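The gripper that wouldn't let go

Regular readers will know we've been teaching the Zekon grippers to handle clothes, and that T-shirts have been this season's obsession. We were sailing along nicely and had just gone past the 1,000 mark for recorded folds when the left gripper decided it liked a sleeve too much to give it back!

What happened was this. Laurențiu Lazăr was halfway through a fold, opened his hand, and the jaw stayed shut. The status light was green, the software reported "open", and the shirt was still very firmly held. He gave it a tug (we've all done it) and the jaw sprang back all at once, close enough to his thumb to make him yelp. No injury, I'm glad to say, but we stopped for the afternoon and wrote it up as a near miss.

Karim Bitar took the gripper apart that evening and found the cause within an hour, which I thought was brilliant. A wad of cotton lint had worked its way in behind the jaw slide. The motor turned, the position sensor sits on the motor side, and so as far as the gripper was concerned everything had gone perfectly. The light was only telling us that it had power and a connection. I had been reading it as "all is well" for months, and I suspect I wasn't alone.

Then came the less cheerful job of going back through the recordings. Karim found 4 sessions where the jaw had been lagging before it stuck for good, and those have been pulled out of the Grondine set until somebody has watched them properly. The good news is that the lag shows up beautifully in the motor current once you know to look for it – a little shoulder on the curve, very easy to spot.

We're back at work on the mat now, T-shirts and all, with some new habits. The slides get brushed out every 850 cycles and the jaw pads come off for a proper clean at 2,000. If a jaw sticks, stop, power it down and use the release key. Please don't pull on the cloth, however tempting it is.

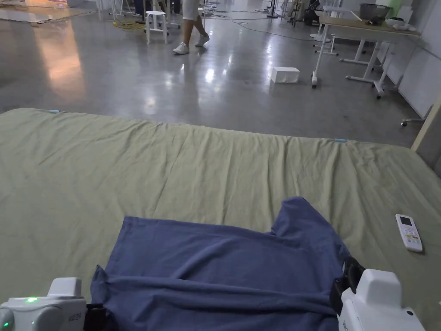

Both grippers on a blue T-shirt, with the green light showing on the left one.

Laurențiu is also trying out a small felt wiper behind the jaw, cut from an offcut he found at Flekgate, and the early signs are lovely. If it lasts through February we'll fit one to every pair. Anyone who has seen the same sticking on their own set, do drop Karim a line – he'd love to compare current plots, and he has plenty to show you.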